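Home | Projects | Reports | People | Contact

Search this site Go

July
By Hanane Helmy

Progress report to Femside: teaching bowl handling by remote control, second period

Close work on the bowl, from the simulated wrist camera.

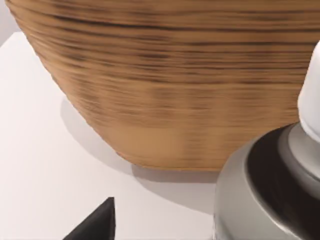
What we said we would do

The plan for this period had two parts. We were to collect 40 usable demonstrations of the bowl task in simulation, with a person driving the arm by remote control, and we were to find out whether people who had never driven an arm could produce demonstrations worth training on. Draltgate supplied the control software. Ingvild Kvam ran the sessions and I checked the recordings.

I was doubtful about the second part when we wrote the proposal, and I am still doubtful.

What we have

We have the 40. I would not read too much into that. Usable, as the proposal defines it, means the bowl ended up inside the target area and the recording had no gaps. It says nothing about how the bowl got there. In 12 of them the operator pushed the bowl a good way across the table before getting a grip on it, and a policy trained on those will learn to push. We have kept them in the count, as agreed, but they carry a tag so they can be left out of training.

Nine people drove the arm. Seven were new to it. Ingvild gave each of them the same short briefing and a practice run with no recording. The new operators did get quicker over a session, though I can't tell you they got better. Mostly they found one approach that worked and repeated it, so we have plenty of copies of the same reach and very little of anything else.

The close view

Draltgate's position is that the wrist view gives the operator what they need for the last part of the reach. I don't agree. Once the gripper is right up against the bowl, the wall of the bowl fills most of the view and there is not much table left to judge distance by. The rim on the far side is out of sight. Operators told Ingvild they were going by the shadow on the white tabletop, and that is a poor habit to teach, as the lighting on the real bench is nothing like it.

We tried adding a second view from the side. Operators liked it. The recordings look smoother to me, but we changed the order of the sessions at the same time, so I can't put the difference down to the camera.

Guiding by hand

The comparison with hand guiding on the Nutsugah arm has not started. The arm arrived late and its joints are stiffer than the supplier's sheet led us to expect. Ingvild can move it through the reach, but her path wobbles near the end, right where we want it clean. I would like that fixed before anyone claims a fair test between the two methods.

Spending

On budget, apart from operator time, which ran over. Repeat sessions after software crashes account for most of it.

Next period

- Redo the side-view sessions in a mixed order
- Train once with the tagged recordings and once without, and report both
- Loosen or replace the Nutsugah joints, then start hand guiding
- Vary the bowl's starting position more than we have so far

The Larnetti proposal assumes the simulated demonstrations will carry over to the real bench. We have no evidence for that yet - none of this work has touched a real bowl - and I'd ask that the claim stay out of the summary until we do.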